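Utix Bimanual Handling Project
Progress report to the Brunton Fund
December 20, 2024

1. Work completed this period

The Lillton cell is in routine use for the plate racking task. The policy receives camera images and joint positions and outputs target positions for both arms. No plate models or fixed pick points are supplied. Training used 100 teleoperated demonstrations, all recorded with plates of mixed color.

Start positions are varied between episodes. Plates may be spread over the tabletop or partly overlapping, and either arm may make the first pick. The gripper closes on the rim, so the approach angle matters more than the exact position of the plate center.
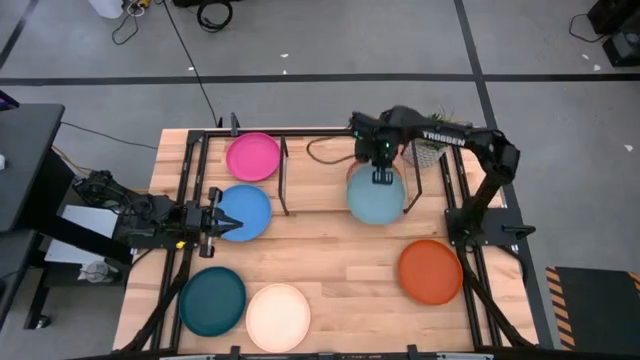
2. Results

Evaluation was run on the Sukus protocol, under which a trial counts as a success only if every plate ends on the rack without human contact. The current policy succeeded in 69 percent of trials. Failures fell into 2 groups:

Rim slip. The fingers close too high on the rim and the plate rotates during the lift. Slips were more frequent with overlapping plates.

Placement offset. The plate is released before it is level, and lands off center on the stack. The error grows with stack height, as later plates rest on an uneven base.

The second group accounts for most of the lost trials. A plate is often carried at a steep tilt and has to be brought level close to the stack, where the overhead view is partly blocked by the arm. A low view across the tabletop shows the tilt and the stack edge together.

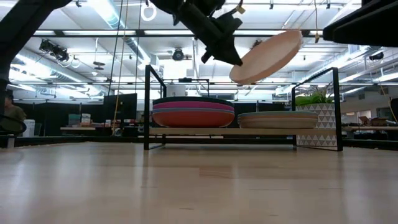 Principal Investigator
Utix Bimanual Handling Project, Lillton

3. Next steps

Work in January will add the low view as a policy input and retrain on the existing demonstrations, so that any change in placement error can be attributed to the camera. Corrective demonstrations for rim slip will be collected afterward and reported separately.

4. Budget and schedule

Spending is within the approved plan. Milestone 2 remains open pending the retrained result. No change to scope is requested.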